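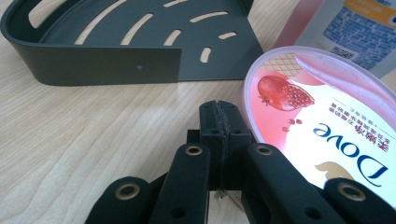

Wandgate Residents' Newsletter
Search this site Enter keywords Go
Home News Events Repairs Contact
Newsletter > July > Household corner

Emptying the bathroom shelf

In the last issue I promised to write about bathrooms, and now I keep my promise. Ours in Owusu House are small, and the shower corner is the smallest part of them. A metal corner shelf is a good solution, but it collects bottles very quickly, and under the bottles it collects soap.

My advice is to take everything out of the bathroom and put it on a table where the light is good. Take also the shelf, if yours can be removed without tools. The slots in the base are much easier to clean when you can turn the shelf upside down. I use an old toothbrush and warm water with a little vinegar, and I leave it for 11 minutes, the time of one coffee. Please do not use vinegar on marble or other natural stone. The long slots are quick, but the short ones near the corner need some patience.

Then look at the bottles and tubs one by one. Many products have a date printed on them, often in very small numbers and without any word beside it. On imported products it can be written with the year first, then the month, then the day, all together in one line. The line next to it with letters is usually the batch code, and you can ignore it. If the print is pale, turn the bottle slowly towards the window. 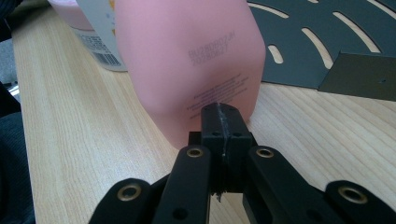

Some packages show instead a small open jar with a number of months, counted from the day you opened it. I write this day on the bottom with a marker – otherwise I never remember.

Refill pouches are cheaper, but they fall over on a shelf with a low rim. Keep them in a cupboard and finish one before you open the next. Wash the old bottle and let it dry completely before you fill it again.

Put back only what you use every week. In my flat this was 2 bottles and one tub, and the rest went into a box under the sink.

Unopened products which are still in date can be left at the Flirkura swap shelf in Prallville, next to the library entrance. They do not accept opened ones. The shelf is open until 6 in the evening.

Next month: limescale on taps.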